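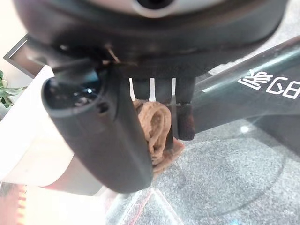
Gripper housing and finger, close up

Ticket 532 - Estetti sound walk, wrong track at the quay
Opened by: Eduard Paulík
Status: open, was closed once in January, reopened

Problem: on the Stutville walk the listeners get track 12 at the quay, should be track 13. Piece is 13 tracks, quay is the last stop, so people hear the ropemaker's monologue over again and never get the ending. Artist not happy. Happened in both morning groups, not in the afternoon one. Players are the Trorkico ones with the neck strap, walk is built in Dai.

Tried so far
Restarted players - no change.
Re-uploaded track 13 - no change. File plays fine on the laptop, start to finish.
Swapped headphones, pointless but did it.
Walked the route myself with two players, one had the fault and one didn't. Same bag, same pocket practically. So it isnt the building or the weather.

Zone map in Dai looks right on screen. Quay zone is small, sits up against the warehouse zone. Moved the edge a little toward the water and saved. Will see.

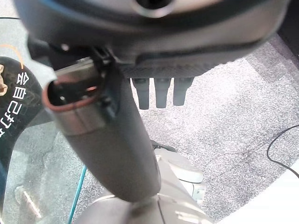 Do the players need a phone signal at the quay to switch tracks?
The tracks and the zone map are both stored on the player, so switching works with no signal. It only needs a position fix.

Update, after lunch. Compared the settings on the good player and the bad one. Bad one has the old map, the one from before the artist split the quay off as its own stop. On that map the warehouse zone runs all the way down to the water - so track 12 keeps going, then loops. Explains the mornings, those groups had the players from the blue case. Afternoon group had the other case.

Why the blue case never took the new map I don't know. Dai says "synced" next to every one of them. Pressed sync again on one, says synced again, still the old map.

Asked around in case anyone had seen the same thing.
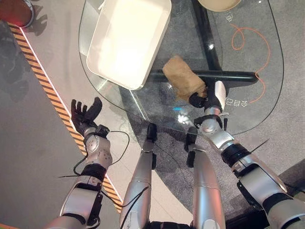
Kvido Kollár: We had this on the cemetery piece. Sync only checks the audio files, and if those match it skips the map. Rename one track, any track, save, then sync. Takes nearly 12 minutes a player so start early. Also please don't clear the whole player, you lose the artist's volume levels and she set those by ear on the route.

Ok, good. Did not know about the volume levels, I was just about to clear one.

Renamed track 13 to quay_end and synced one player from the blue case. New map is on it now. Checked it outdoors, switches at the steps like it should. Rest of the case to do tonight, steps below for whoever has the desk.

1. Charge the player fully before sync. It drops out on low battery and doesnt say so.
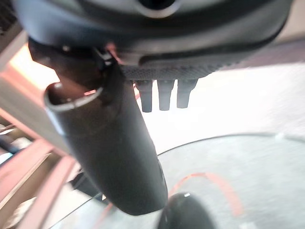
2. Open the walk in Dai, check track 13 is called quay_end, save even if nothing looks changed.

3. Sync one at a time. Two at once hung the laptop.

4. Open the map on the player itself, not on the laptop. Quay must show as a separate zone.

5. Put a bit of green tape on the back when done. Not over the serial number.

Leaving this open until a full group has been through to the end. Still need to tell the artist which groups missed the last track, and if the box office wants to offer them another go thats up to them.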